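Tutorial: encadenar habilidades de manipulación con un árbol de comportamiento

Autora: Floarea Coman
Actualizado el 4 de junio de 2025
Requisitos: Sultemau instalado, un robot con dos brazos ya calibrado y la guía de primeros pasos completada.

En esta guía vamos a montar un árbol que abre un armario bajo y manipula un archivador usando las políticas que ya tenemos entrenadas por separado. No se entrena nada nuevo. El trabajo consiste en decidir cuándo se llama a cada política, con qué límites y qué hace el robot si una de ellas no termina.

1. Crear el proyecto

Desde la carpeta de trabajo, ejecute:

sultemau init armario --plantilla secuencia

Se generan tres ficheros: arbol.yaml, habilidades.yaml y limites.yaml. El primero contiene la estructura, el segundo la ruta de cada política y el tercero los topes de fuerza y velocidad. Si viene de Toma, el importador convierte los nodos de secuencia y de selección, pero deja vacíos los decoradores y hay que rellenarlos a mano.

2. Declarar las habilidades

Cada habilidad necesita un nombre, una condición de entrada y una condición de salida:

abrir_puerta
 entrada: puerta_localizada
 salida: angulo_puerta > umbral
 tiempo_max: 2000 ciclos

sujetar_archivador
 entrada: archivador_localizado
 salida: contacto_estable
 tiempo_max: 921 ciclos

El tiempo máximo se cuenta en ciclos de control, no en segundos. Si cambia la frecuencia del controlador tendrá que revisar estos valores.

3. Definir los estados de referencia

El clasificador de estado lee la cámara de la cabeza y publica una etiqueta por ciclo. Guarde capturas de cada estado, con el cuerpo y los brazos del robot dentro del encuadre, tal como aparecen durante la ejecución. Recortar los brazos empeora la clasificación cuando la mano tapa el borde de la puerta.
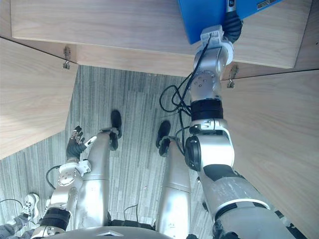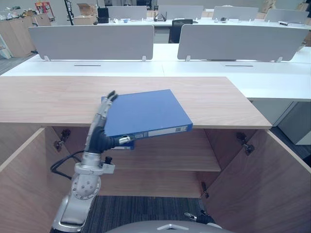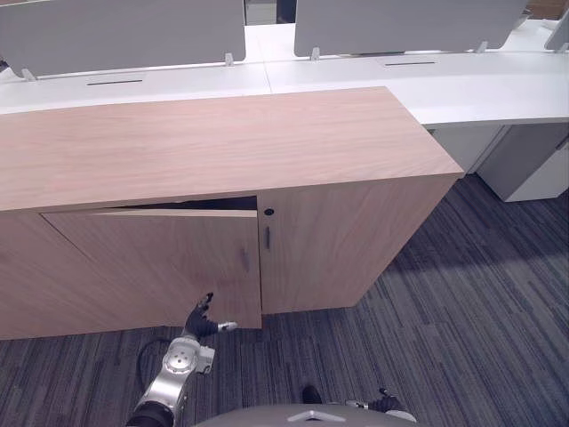

Cuadernos Tilach, núm. 6, pág. 3

En la segunda captura, las dos puertas están abiertas y el archivador azul queda sobre la parte superior del armario, con la mano en el borde. La etiqueta es ARCHIVADOR_ARRIBA. En la tercera, la puerta izquierda está entreabierta y la derecha cerrada: PUERTA_PARCIAL. La primera se etiqueta como BRAZO_ALTO, con el brazo derecho levantado y el objeto azul contra el borde superior del frente.

Conviene que PUERTA_PARCIAL sea una etiqueta propia. Con solo «abierta» y «cerrada», el clasificador salta de una a otra mientras la puerta se mueve y el árbol reinicia la habilidad a mitad del gesto.

4. Escribir el árbol

La raíz es una secuencia con memoria. Sin memoria, el árbol vuelve a comprobar la primera puerta en cada ciclo y puede interrumpir el agarre.

raiz: secuencia_con_memoria
 - abrir_puerta (izquierda)
 - abrir_puerta (derecha)
 - sujetar_archivador
 - retirar_brazo

Envuelva cada llamada a abrir_puerta en un decorador de reintento con un máximo de 3. Al agotarse los intentos, el nodo devuelve fallo y se ejecuta retirar_brazo, que lleva los dos brazos a la postura de reposo a velocidad reducida.

5. Ajustar la transición entre políticas

Las políticas se entrenaron por separado y la postura final de una rara vez coincide con la inicial de la siguiente. Active la interpolación en limites.yaml:

transicion: suave
 ventana: 6 ciclos
 congelar_dedos: si

Con congelar_dedos la mano mantiene su última consigna durante la ventana. Déjelo en «no» al salir de abrir_puerta, o los dedos se quedarán enganchados en el canto.

6. Probar sin robot

sultemau simular arbol.yaml --etiquetas registro.csv

El simulador reproduce una lista de etiquetas y muestra qué nodo se activa en cada ciclo. No calcula contactos. Sirve para encontrar bucles y condiciones de salida que nunca se cumplen, que son los dos errores más frecuentes. Si usa Brellar para los registros, exporte antes a CSV; el lector directo está previsto para noviembre.

7. Ejecutar en el robot

Empiece con la opción --paso, que espera confirmación antes de cambiar de nodo, y con una persona al lado de la parada de emergencia. Cuando la secuencia completa se ejecute sin reintentos, quite la opción.

Problemas conocidos

El árbol se queda en abrir_puerta aunque la puerta esté abierta: el umbral de ángulo es demasiado alto para esa bisagra. Bájelo en habilidades.yaml.

El brazo da un tirón al cambiar de política: la ventana de transición está a cero o el fichero de límites no se ha cargado. Compruebe la ruta en la primera línea del registro.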